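Looking After Wooden Tops, Boards and Shelves
23 May 2019

Daily wiping

Wipe wood with a cloth that has been wrung out hard. If the cloth leaves a trail of water behind it, it is too wet. Dry the surface right after with a second cloth, going under the fruit bowl and the toaster too. Most dark rings on a kitchen counter start under something that never gets moved.

Dish soap is fine in small amounts. Use a few drops in a bowl of warm water. Spray cleaners with bleach or ammonia will dull an oiled surface, and scouring powder will scratch anything.

White rings

A white ring is moisture in the finish, and it usually comes out. Lay a clean cotton dish towel over it and press with a warm iron, no steam, for 5 seconds at a time. Lift and look after each press. If the ring is still there after several tries, leave it overnight and try again in the morning. Rub in a little paste wax when you are done.

Black rings

Black rings are in the wood itself, often from a steel can or a cast iron pan left on a damp counter. Ironing does nothing for these. On bare or oiled wood you can use oxalic acid wood bleach. Wear gloves and eye protection, follow the label, and rinse and dry well. Treat the whole top from edge to edge or you will trade a dark spot for a light one. On varnish the finish has to come off first, and I usually cover the ring with a trivet.

Grease

Sprinkle cornstarch on a fresh grease spot, leave it 20 minutes, and brush it off. Old grease around cabinet pulls and along the front edge of a counter needs mineral spirits on a rag. Open a window. Hang the rag outside, spread flat, until it is dry.

Oiling

For cutting boards use food-grade mineral oil. Olive oil and vegetable oil go sticky and start to smell by June if you put them on in spring. Stand the bottle in hot tap water first so the oil runs thinner. Put on 2 light coats with a few hours between them, and wipe off whatever is still sitting on the surface.

Do the back of the board as well as the front. A board oiled on one side will cup. If yours already has a slight cup, lay it with the hollow side down on a barely damp towel overnight, then stand it on edge to dry.

Rags used with linseed or tung oil can heat up and catch fire on their own. Never ball them up in the trash. Spread them out flat on concrete outdoors, one layer thick, and let them go stiff before throwing them away.

Dents and scratches

A dent in bare wood can be steamed out if the fibers are only crushed and not cut. Put a drop or two of water in the dent, cover with a damp cloth, and touch it with the tip of a hot iron. It may take a few rounds. Let it dry for a day before you sand.

For small scratches in a stained piece, a wax filler stick works better than a marker. I keep two shades from Oseck in the drawer and blend them on the back of a spoon. Markers tend to dry darker than the cap.

Rooms and weather

Solid wood moves with the seasons. Leave a small gap between a counter and the wall, and keep tables off heating vents. In our house the trouble starts when summer humidity stays above 70 percent, and drawers that slid fine all winter begin to stick. Rub the runners with a plain white candle before you reach for a plane.

Felt pads under lamps and vases save a lot of work. Change them when they get gritty, and never slide a lamp to dust behind it.

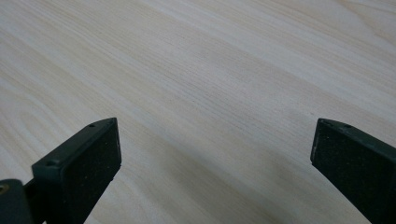 Sanding out a tired surface starts with cleaning it, or the paper will clog and push the dirt deeper. Vacuum the dust between grits. Sand by hand with a cork block and follow the grain, never across it. With light-colored wood like this, where the lines run in long, gentle curves and fan out into wider arcs, keep to straight strokes in the main direction of the grain and don't try to steer around every bend. Finish with fine paper and light pressure, then wipe the dust off with a barely damp cloth. Check the top with a flashlight held low to one side before any oil goes on. Cross scratches are easy to miss on pale wood and get much plainer once the oil soaks in.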